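Home | Cells | Parts | Wiring | Data | Contact

# Trandden cell, setup and upkeep notes

Hi! I'm Hongmei Ye and I look after the Trandden cell, the small two-armed one with the flowery teal walls. This README started as a scrap of paper taped inside a cupboard door, and it has grown every time I've fixed something and forgotten how I did it. If you only want the recordings, skip to the bottom, but please read the cable bit first (I'll be checking).

## The arms and the rail

Both arms bolt to one aluminium rail that runs across the front of the tiled floor. I like this a lot! Loosen one bracket, slide the arm, tighten it again, and you haven't touched the other side. Each arm has its little circuit board hanging under the rail. Look for the green light on the left board before you start anything. If it's dark, reseat the power plug and count to ten before you go hunting for something worse.

The grid on the floor is my ruler. I square each bracket to a grout line, then bring the two grippers in to face each other over the middle and see whether they agree. They usually don't on the first go. Dariusz Szewczyk wrote a script called `meet_middle` that does the moving for you, at a crawl, and it's much kinder to the motors than my old way of nudging them by hand.

The lavender cables want a generous loop over the wrist and another by the shoulder. I know it looks untidy. I tied them down neatly in January and lost a connector on the left shoulder within two shifts, so loops it is. 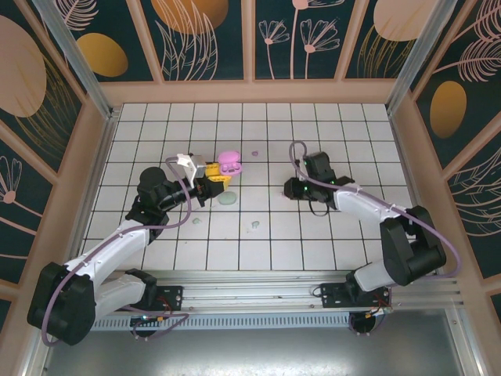
## Weekly jobs

- Wipe the tiles with a damp cloth, grout lines as well. Pick up the small soft bits first or they smear.
- Check the bracket screws. Snug is plenty.
- Run each gripper open and shut 200 times with `grip_cycle` and listen. A tick is fine, a scrape isn't.
- Follow both cables with your fingers from wrist to base, feeling for flat spots (power off, please!).
- Blow the dust out of the slots under the rail.

Santeri Halonen keeps the spare finger screws in the Qiu tin on the second shelf. Tell him when you take the last one.

## The fingertip check

After any work on a wrist or a gripper I do a two-handed hold before I let anybody record. Bring one gripper in with something small and rounded, then close the other on it from the far side. I use the pink piece for this. If one arm is sitting high or twisted you'll see the piece tip as the second pair of fingers closes, and then it's back to the brackets with you. When both sides come in level, save the pose as `home_pair` and carry on.

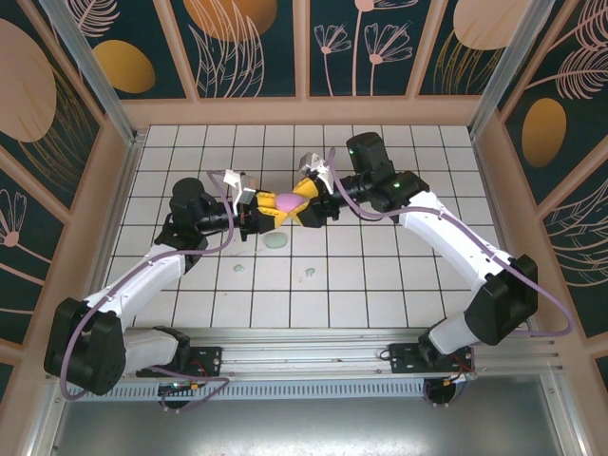

Photo: Jianhua Liao / Valtach

Don't skip this one after swapping a motor, even if the numbers look lovely. I did once, and we threw away a whole afternoon of episodes.

## What's in the data

The current release has 662 episodes, and 400 of those were recorded after the left shoulder was rebuilt. They're marked `post_shoulder` in the index. The older ones are still usable, but the left arm droops a touch at full reach, so keep the two groups apart if you care about position. Weden's loader (sorry, Weidong Deng's loader, my typing) splits them for you.

Questions to me, cable complaints also to me.

Recent items

- Replacing a shoulder motor on the Trandden cell
- Misameo gripper fingers: which screws fit
- Changes in `grip_cycle` version 2
- Index file format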